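**HSK 141 – Domestic Housekeeping Practice**
Unit 10: Covered dining tables, clearing and wiping
Cormier campus, room 70. Notes by Darlene Cloutier, revised by D. Penner

Read before the practical. Bring the clearing sheet from Unit 9.

## 10.1 Scope

Unit 9 dealt with bare tabletops. A covered table differs in two respects. The cover moves when it is pushed, and a printed cover hides small items and stains. The sequence for bare tops still applies, with the changes given here.

"Cover" in these notes means any cloth or sheet laid over the top, fixed or not. "Wiping cloth" means the cloth held in the hand. Do not write "cloth" alone on the clearing sheet. Last term several sheets could not be marked because the grader could not tell which one was meant.

## 10.2 Survey

Stand at the near side and look across the top before touching anything. Sort what is there into the classes below.

| Class | Typical items | Goes to |
|---|---|---|
| A | Dishes, pans, lids | Sink side |
| B | Packaging, empty | Waste |
| C | Packaging, contents unknown | Hold tray |
| D | Paper, padded or folded textile items | Check, then waste or laundry |

Packaging is put in class C until it has been picked up. A crumpled wrapper can still have food in it, and a flat one is not always empty. Students lose more marks on B and C than on the rest of the unit.

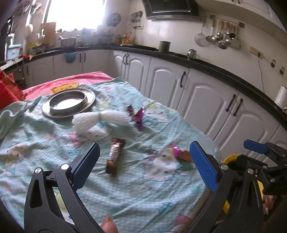
*Fig. 10.1. Table before clearing. Steel dish at far left (class A), folded white item beside it (class D), three pieces of snack packaging (class C until handled).*

Points to note from Fig. 10.1:

- The printed figures and bows compete with the items. The pink and orange-brown wrapper lies across the top of a large white figure and is easy to pass over in a quick survey.
- The cover has wrinkles and folds. Crumbs collect in folds, so the cover is smoothed after clearing and before wiping.
- A second, bright pink cloth comes out from under the aqua one at the far end. Where two covers overlap, treat the overlap as an edge and finish it separately.

## 10.3 Clearing

1. Remove class A. Lift, do not slide. A dish dragged over a loose cover takes the cover with it.
2. Pick up packaging one piece at a time, by the crimped end where there is one. Feel for contents. Assign B or C.
3. Unfold class D items over the hold tray, never over the table.
4. Smooth the cover from the center outward with the flat of the hand. Check the drop on all sides.
5. Brush crumbs toward the near edge and into a pan.

Maëlle Paquette's section reverses steps 4 and 5 for covers that are clipped down. Either order is accepted on the sheet if the cover is clipped. For a loose cover, keep the order above.

## 10.4 The wiping cloth

One wiping cloth per table. It is folded in half and in half again, giving eight faces, and each face is used once. A bunched cloth touches the table with its high points only and leaves bands between them.

The wiping cloth is not brought out until the top is clear. Set down among packaging, it tends to be used in the gaps, and the areas under the packaging are missed. 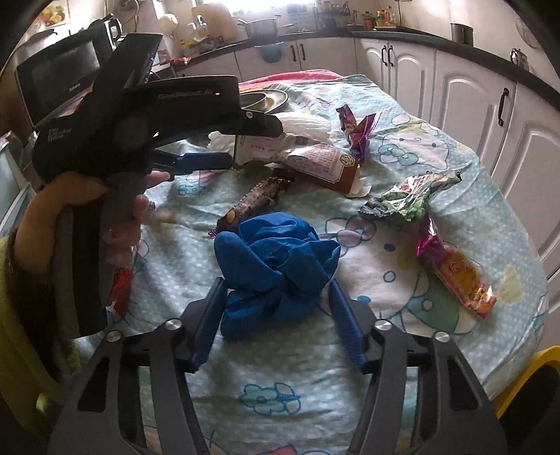

*Fig. 10.2. Blue cloth bunched at the center of an aqua tablecloth, with snack packaging still on the table.*

For a cloth in the state shown in Fig. 10.2, pick it up by one corner, shake it over the pan, and refold it before use. Patting the mound flat does not restore the faces. The packaging behind it goes through 10.3, steps 2 and 3, first.

**Stroke pattern.** Overlapping straight strokes, far side to near side, one hand holding the cover at the far side. On a rounded edge, like the one at the right in Fig. 10.2, follow the curve in a single pass and turn to a new face afterward. Circular strokes are used for spots only.

**Pressure.** Light on loose covers. If a ridge forms ahead of the hand, stop, smooth, and restart one hand width back.

## 10.5 Recording

The clearing sheet (form 2070) has one line per item. Enter class, destination and, for class C, the result after handling. Colors are useful for telling wrappers apart – "purple", "brown" – and brand names are not required. Wayne Arsenault will not accept "misc." as an entry.

Sheets go in the Zurville tray by the door. Brayden Lavoie returns them at the next practical.

## 10.6 Questions raised in section

*Can the cover be lifted by its corners and shaken instead of brushed?* Yes, after step 3, if it is unclipped and small enough for one person. The table underneath is then treated as a bare top under Unit 9.

*Is a wiping cloth listed on the sheet?* Only if it was on the table at the survey. Enter it as class D.

**For next time:** Unit 11, cabinet fronts and handles. Read the Grurnport notes, first section only.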